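Bokham Works

Bokham Works is a single-story former factory with a mezzanine in Harport, now used as a shared open-plan workspace. It was put up for the Sleiman Packing Company, which made cartons and folding boxes, and was converted to its present use after the company moved to a larger site outside the town. The main hall has a floor area of 516 square meters. The mezzanine adds a further 216 square meters.

The building is known locally as "the Bokham" or, among older residents, "the box shop."

Location

The building stands on the east side of Bedadis Street, between the old rail spur and the canal basin. The rail spur has been paved over and serves as a footpath. The street front is narrow compared with the depth of the lot, and the long side of the building faces a shared yard. Deliveries come in through the yard. The main entrance was moved from the yard to the street during the conversion, and the original entrance is now a fire exit.

History

The Sleiman Packing Company rented rooms above a printing shop before it bought the lot on Bedadis Street. The new factory was designed by a local builder, and no separate architect is named on the surviving drawings. The plan was simple: one large room for cutting, creasing and gluing, a loading area at the yard end, and a small block of offices and washrooms.

The first version of the building had no mezzanine. An upper level was added later along one side of the hall to hold flat board and finished boxes, which take up a great deal of room for their weight. Goods were raised to it by a hoist. The hoist has been taken out, but the patch in the floor where it was fixed can still be found near the yard door.

After the company left, the building was let for short periods to a furniture dealer and a theater supply business. It then stood without a tenant for several winters. Rainwater came in at the yard end and damaged the office block, which was later pulled down and replaced.

The conversion was planned by the designer Areti Raptis. Her first proposal divided the hall into closed studios on both sides of a central corridor. It was dropped after the fire review asked for more exits than the lot could provide. The second proposal, which was built, kept the hall as one room and put the closed rooms on and below the mezzanine.

Structure and roof

The roof is carried on long, deep beams, with no partitions rising to them in the main part of the hall. Between the beams the ceiling is made of corrugated panels. Both the panels and the ceiling as a whole are white, a finish chosen in the second proposal to make better use of daylight. The insulation was laid above the panels, so that the underside of the roof could stay in view from the floor.

Leaving the roof exposed has some costs. Sound carries a long way in the hall, and dust settles on the ledges of the beams. A suspended ceiling was priced and rejected, partly for the loss of height and partly for the trouble of fitting it around the skylight opening.

The floor is the original slab, ground level and sealed. A shallow slope toward the yard door was left in place at that end. Shelving set up on the sloped part has to be packed at the foot.

Windows and daylight

Tall windows run in a row along one side of the hall. They were part of the first building and kept their height when the glazing was replaced. The bottom sections were fixed shut at the same time, and the top sections open on a winding gear. A skylight brings in light away from the windows.

Because the windows are all on one side, the light across the floor is uneven for much of the day. Work that needs steady light, such as color matching and fine assembly, is usually placed under the skylight. Desks with screens are turned side-on to the windows. Blinds were fitted at one time but were taken down after the cords wore out.

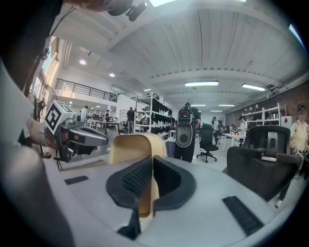 The main hall of Bokham Works, with windows and mezzanine on the left.

Electric lighting

The hall is lit by rectangular fluorescent fixtures hung from the ceiling. The fixtures are wired in groups, and each group has its own switch on the panel by the street door. This lets the window side stay off while the other side is lit.

The space under the mezzanine is too low for hanging fixtures. It has round recessed lights set into the ceiling instead. These run on a separate circuit that can be left on in the evening, when the main lights are turned off at 10 p.m.

A plan to change the fluorescent tubes for a newer type has been put forward more than once. The objection has usually been the cost of access, since the fixtures can only be reached with a platform lift and the tables beneath them have to be moved first.

Mezzanine

The mezzanine follows the window side of the building. Its open edge is guarded by a black metal railing, and its walls are painted white. The railing dates from the conversion. The earlier one was lower and had a removable section for the hoist, and it did not meet the code for a space used by the public.

There are two ways up: a straight stair near the street entrance and a narrower one at the yard end. The upper level holds meeting rooms and six small offices that can be rented by the month. The offices are the only part of the building where a tenant may fit a lock. Loads on the mezzanine are limited, and heavy stock that was once stored there, such as paper and tile samples, is now kept on the ground floor.

Beneath the mezzanine are the kitchen, a print room and a set of storage bays. This strip is darker and quieter than the rest of the hall. It is often used for phone calls, although a row of booths was built for that purpose beside the yard door.

Heating and air movement

Heating is supplied by radiant panels. In a tall open room, warm air collects near the roof, and the mezzanine tends to be several degrees warmer than the floor below it. Complaints about temperature from the two levels are often opposite on the same day.

There is no central cooling. In summer the upper window sections are opened in the early morning and closed before noon. Pedestal fans are kept on the floor and moved to where they are wanted - most often near the windows, where the afternoon sun comes in. A ducted system was included in the conversion drawings but left out of the contract.

Use

Bokham Works is let by the table, by the bay or by the room. Nine tables near the street entrance are kept for day users and cannot be reserved. The rest are assigned. Tenants have included model makers, a bicycle parts supplier, product designers, engineering groups, a map publisher and a maker of stage props.

Open shelving is used throughout in place of partitions. The rule in the lease is that shelving may not block the line between the two exits, and that units above shoulder height must be fixed to a wall or to one another. Within those limits, tenants arrange their own areas, and the layout of the floor changes several times a year.

Noisy machines may be used until 4 p.m. Spraying, welding and open flames are not allowed anywhere in the hall. Small soldering work is allowed at tables with an extractor.

The hall is cleared each April for the Harport Makers' Market, which takes up the whole ground floor. Tables are stacked under the mezzanine and stallholders are given marked spaces along the beam lines. The mezzanine stays open to tenants during the market but is closed to visitors.

Reception

The conversion was generally well received in Harport. The local historian Hauwa Onyeka wrote that it had kept "the one thing worth keeping, which was the size of the room." She was less favorable about the street front, where the painted company name was covered by new cladding. A short section of the lettering was uncovered during repairs to a gutter and has been left in view.

Criticism from tenants has mostly concerned noise. Felt panels were hung on the wall behind the booths as a trial, and more were added later under the mezzanine. A proposal to enclose part of the main floor with glass screens was turned down by a vote of the tenants - the main concern was the loss of daylight on the side away from the windows.

See also

Adaptive reuse
Clerestory
Loft conversion
Mezzanine
Sleiman Packing Company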